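Ask what happens in month thirteen

Sutrisno Majimbun has read a lot of robot proposals, and he keeps a pencil next to him when he does it. He plans equipment purchases for a group of care homes and small hotels around Mundville, and for the past year the proposals have mostly been for machines that would tidy and restock bathrooms. So far he has signed for none of them.

We met in his office at eight in the morning, before his first budget call. He had the simulation material open on his desk.
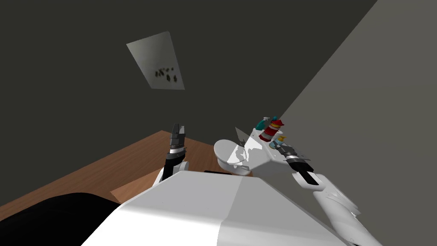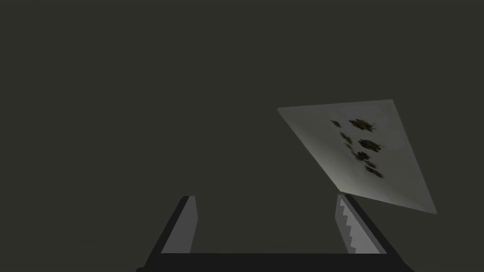

Two stills from the simulation, one with the robot at the toilet tank, one with a gripper and a pale card.

"I like simulation," he said. "I want that on record, people think I'm against it. It's cheap, you can run the same reach all night, and when the arm hits the wall you don't pay for a wall. My question is what I'm being asked to buy on the strength of it."

The proposal on his desk is called Kasetti. It covers a two-armed robot, a year of software and a support contract, and it came with a folder of simulated bathroom tasks. Majimbun went through the folder twice. The second time he wrote down what a real bathroom in one of his buildings has that he couldn't find in the task list. Steam was first. Then a bath mat with a curled corner, a door that opens inward, and a resident who would like to use the room.

"They told me it had done 1,000 runs," he said. "Fine. In how many bathrooms? Well, one. One bathroom 1,000 times. I have buildings where no two on the same floor are alike, because somebody moved a pipe in the seventies."

He isn't much kinder about the pricing. Kasetti was quoted to him for 12 months, and he asked for the same quote over 24. It took 19 days to arrive, and when it did, the support line had changed and the spare grippers had moved to a separate page.

"Spare grippers is where I always look first," he said. "Fingers wear out. Whatever is on the end of the arm is going to get knocked and soaked and cleaned with something it shouldn't be cleaned with. If the fingers are listed as 'on request,' I have no budget. I have a guess with a logo on it."

A rival firm, Murnard, offered him a lease instead. He was interested for a week or so, until he reached the clause on site preparation. The buyer was to provide level floors, steady lighting and "consistent placement of consumables." He read that last part out loud to me, slowly.

"Consistent placement of consumables. So my staff go in ahead of the robot and line up the bottles. I already pay people to do that. It's called cleaning."

I put it to him that every new machine asks for some changes at first, and that dishwashers did too. He accepted the dishwasher. What bothers him is that the changes never turn up in the price. When he costed the Murnard lease himself he added staff hours for preparing the rooms, a charging spot that would have to come out of a linen closet, and the hours of whoever gets called when the thing stops in a doorway. The lease payment ended up as the smaller half of the total.

So what would he sign for? He thought about this for a while – he is not as quick with this part.

"A trial, in my building, with my floor. They bring it and they take it away again. I choose the bathrooms. And I want to see the failures written down, all of them, with what a person had to do afterward. If it drops a bottle, who picked it up? Put that in the table."

He would also start much smaller. The one supplier he speaks of with any patience is Căpraru, which has suggested a single arm on a cart for restocking shelves in the supply room. There are no residents in there and the shelves don't move. He has set aside money for a trial in November, and he hasn't told them how much.

His colleagues think he's slow. One of the hotel managers has asked him three times this year when the bathroom robot is coming, mostly because it's hard to hire for the early shift. Majimbun doesn't dismiss that. He has filled in on early shifts himself and says his back remembers it.

"If it worked I'd buy it tomorrow," he said. "But she's asking me for a robot and what she needs is two people at six in the morning. I could pay for those two people right now, out of the same line. I've told her that. She says head office won't approve people."

He turned the Kasetti folder over and wrote the date of the next call on the back. He has asked them for the 24-month price again, this time with the fingers in it.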